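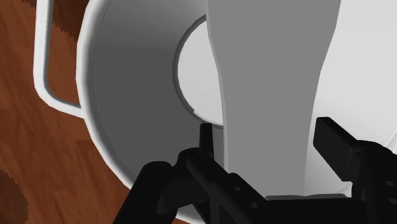

How often should I empty the rain gauge?
Every morning at nine, even when it looks dry. I write a zero in the Stadcombe log on dry days, so we know someone checked.

Setting up your gauge
1. Pick an open spot, well clear of trees and sheds. My first one sat under a gum tree and the drought figures were rubbish!
2. Drive the post in and check the rim with a level.
3. Click the Trodaner tube into its bracket -- gently, the lugs snap.
Caution: take the inner tube out before a frost. Ice will split it.
4. Register your site with Shahla Tabrizi, who looks after the climate log for the whole valley (we're after 100 sites by the end of July).

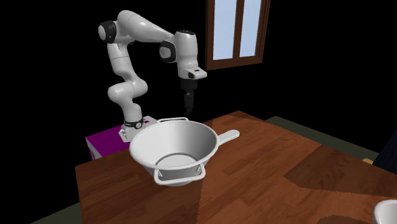 5. Send your readings every Friday, in millimetres.
Note: if the tube overflows, pour off and measure the first lot, then add whatever's in the outer cylinder. I got 11 mm extra that way after one storm.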